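Sivwood Variable Star Group
Minutes of the summer working meeting, 2025-06-28

Chair: Elvia Ochoa
Minutes: Leopoldo Contreras
Also present: the Candside observers, both graduate students, our web person, and the Pullon site by phone, when the phone allowed
Apologies: the Villalobos team, who were under clear skies and sleeping it off

1. Opening and previous minutes

The chair opened the meeting once the phone link had stopped playing music. The previous minutes were approved with two corrections. The comparison star in item 4 was the wrong comparison star. The word "catastrophic" in item 6 was replaced with "unexpected," at the request of the person who owns the filter wheel.

Matters arising: the spare power supply has been found. It was in the box labeled spare power supply.

2. The eclipse timing problem

This took most of the meeting, as it took most of the last one.

Leopoldo summarized for those who had missed it. Our long-running target, the eclipsing binary everyone here calls the Old Faithless, has been reaching its deepest eclipse later than the published prediction. The lateness has grown over the last two seasons. At Candside the eclipses come late by a modest amount. At Villalobos they come late by rather more. Two telescopes looking at one star on the same night should not disagree about when it got dim, and the star can't be blamed for it.

There were three explanations on the table at the start of the discussion and five by the end.

The first is a third star in the system, pulling the pair back and forth so that its light takes longer to reach us during part of the orbit. The graduate students like this one very much, and it would make a good thesis chapter. Elvia pointed out that a third star would delay the eclipses by the same amount at both sites, unless it had something personal against Villalobos.

The second is mass moving from one star to the other, which would change the period slowly. Same objection. The students conceded the point but asked that it be noted the two effects could both be real, one in the sky and one in the equipment. So noted.

The third is the computer clock at Villalobos. Pullon said, in the part of the call we could hear, that they had suspected the clock since winter. Asked why they had not mentioned it, they said they had, in an email with the subject line "misc."

The fourth is that one site records the start of each exposure and the other records the middle. Candside confirmed that they record the middle. Villalobos is believed to record the start. With long exposures this alone could account for a good part of the gap. There was a silence while several people thought about their conference posters.

The fifth is that somebody applied the correction for the Earth's motion around the Sun twice. The discussion of who that might be was friendly and short, and the minute-taker would like to record that he has already begun checking his script.

Decision: no claim about a third star goes into any draft, abstract, poster or social post until the clock and the exposure stamps have been checked at every site. The students agreed with visible maturity.

Action: Elvia to write to Villalobos about the clock. The subject line is to contain the word "clock."
Action: Leopoldo to rerun the Candside timings from the raw files, using one script, his, after he has fixed it.
Action: Students to write up the two-effect idea as a one-page note, with the error bars shown at full size.

3. Archive and missing frames

The archive now holds 2,578 frames of the target that pass the quality check. A further 156 fail it. Most of the failures are cloud. A fair number are the inside of the dome, which we can report was stable in brightness throughout.

The question was whether the failed frames should be deleted. Candside wanted them gone, on grounds of disk space and dignity. Pullon wanted them kept, as a rejected frame is sometimes rejected for a bad reason. Elvia asked if anyone could name a time when we had gone back to a rejected frame and been glad of it. Candside named one. Elvia asked if anyone could name a second. The meeting moved on.

Agreed: keep everything, flag the bad ones clearly, and stop storing them in the same folder as the good ones under nearly the same names.

There was then a longer exchange about file names. The current pattern has the target, the filter, the date and a running number, except at Candside, where it has the date first, and except on nights when the observer was tired, where it has whatever it has. One file is called "last_one_real_last." It is not the last one. Our web person offered to write a renaming tool if people would promise to quit inventing patterns after it was finished. Promises were given in various tones.

Action: Web person to circulate a naming pattern. Silence will be taken as agreement, so please complain in good time.

4. The 50 cm mirror at Pullon

Pullon reported that the mirror needs recoating. It has needed recoating for a while, and the loss of light is now plain in the measurements of the standard stars, which have been getting steadily fainter. The standards were picked for their steadiness, so the mirror is the likelier suspect.

Recoating means taking the telescope out of service for most of a month. Elvia asked whether this could fall in the cloudy season. Pullon said it was all the cloudy season. After some negotiation it was agreed to take the mirror out once the Old Faithless has dropped too low in the evening sky to be of use to anyone.

Someone asked whether the mirror could just be washed. It could, and it has been, and there was a feeling on the phone that the question had come up before. Washing helps with dust and pollen but does nothing about a worn coating.

Candside will cover Pullon's share of the monitoring during the gap. They wish it recorded that this is a favor.

Action: Pullon to send the recoating quote in writing.
Action: Candside to send their real availability, as opposed to the optimistic one on the shared calendar.

5. Draft paper

The draft was discussed section by section until the end of the introduction, at which point the meeting lost heart and agreed to take the rest by email.

Comments on the introduction: it is too long. It begins with the history of variable star observing and reaches our star on the third page. Leopoldo, who wrote it, defended the history as useful background. It was suggested that readers who had found their way to a paper on the timing of one eclipsing binary might have picked up the background already. Leopoldo will cut it. He did not say by how much.

There was also a dispute over the word "significant." One camp uses it to mean that a test was passed; the other uses it to mean that they were pleased. From now on the draft will use it only in the first sense -- this removes it from the abstract entirely.

The author order was raised and put down again.

6. Break

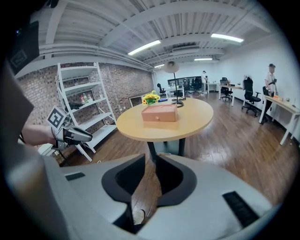
Round table with the sunflowers in their green pot.

The meeting resumed with fewer people than it had paused with, and the phone link had reverted to music.

7. Public observing evening

Sivwood will hold its usual summer evening for visitors. Last year's turnout was around 50, with one working telescope and a line that curled back on itself. Candside has offered a second telescope if someone will carry it. The students were looked at.

Suggested targets are the Moon, if it cooperates, a bright double star with a good color difference, and one globular cluster for people who are willing to wait for their eyes to adjust. Elvia asked that we not show visitors the Old Faithless. It looks like a dot, and when it is in eclipse it looks like a slightly worse dot.

Red flashlights only, please. Last year's exception has been spoken to, and he is on our own membership list.

Action: Students to draft a one-page handout. No equations above the fold.

8. Any other business

The web page still says we will be publishing results "this spring." Our web person asked which spring. It was agreed to change it to "in preparation."

Pullon rejoined by phone and asked whether we had got to item 4 yet. A summary was given.

Next meeting: to be set by email, after Villalobos has replied about the clock.

Minutes taken by Leopoldo Contreras. Corrections to him, please, and with the item number.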